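PROGRESS REPORT TO RANKIN
Camera and controller trials for the Stirari track runner
Prepared by Po-yen Shek
30 May 2018

Summary

The work in this period was the comparison of two drive controllers and two forward cameras on the Stirari, our four-wheeled base for following painted lines outdoors. The controllers are the Ultent unit we have used from the start and the newer one from Unitach. Track runs are complete. We recommend the Unitach controller and the wide camera. The one open item is cable strain at the camera mount, covered under Problems.

Where we tested

Indoor runs on taped lines were finished before we moved outside. The outdoor runs were made on a running track with a red-brown surface and white markings, next to a covered grandstand. The straight gave us long solid lines to follow. It also has rows of dashes close to the solid lines, and these were the main reason for choosing the site. A tracker that locks onto a dash will drift when the dash ends, and the indoor floor could not show us that.

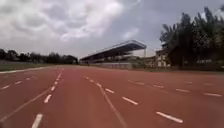
Cameras

Both cameras were fitted to the same bracket and run with the same line-finding code. Exposure was left on automatic for the first set and fixed for the second.

The narrow camera gave cleaner edges at distance but lost the near line whenever the base yawed more than a few degrees. The wide camera kept at least one line in view through every run. Its far-field lines are thin and the code now ignores the upper part of the track surface, where the lines run together.

Worn paint caused more trouble than we planned for. Where a line was soft at the edges, the fitted position jumped from one image to the next. Patchy color in the surface added false edges on top of that. Heikki Toivonen changed the filter to carry the last good line forward for 12 images before giving up, and the jumps stopped reaching the steering. Low objects on the track are outside the scope of this phase. The code does not look for them, and an operator walked with the base on every run with a stop button. 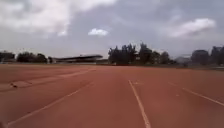
Controllers

We made 397 logged runs, split between the two controllers. Speed, tire pressure and battery type were held the same.

The Ultent unit follows well at walking pace. Above that it starts to weave, and lowering the gain only makes it slow to correct. We tried four gain settings and kept the second for the comparison.

The Unitach unit held the lane center at both test speeds. Its command delay was 55 milliseconds in our logs, shorter than the Ultent's and more even from run to run. Setup took longer. The configuration tool drops its connection when the laptop sleeps, and two sets of values had to be typed in again.

Most of the later runs were made down the middle of a single lane, with a line on each side.
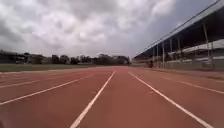

With two lines available the steering target is the midpoint between them, and a bad fit on one side can be checked against the other. When the two disagree, the controller slows the base and holds its heading. This worked with either unit, so the code will be kept whichever one Rankin approves.

Problems

The camera cable works loose at the connector after some hours of driving. We have taped it for now. A locking connector is on order and the bracket will be redrawn to suit.

Log files from the first outdoor set have the wrong clock offset. Heikki has corrected them by matching wheel counts, and the originals are stored unchanged.

Budget and next steps

Spending is within the amount agreed for this phase. The only unplanned cost is the connector and a second bracket. In July we plan to run the curve, which needs a different line model, and to repeat the straight in direct sun. We would like a decision on the controller before then so that a spare can be ordered.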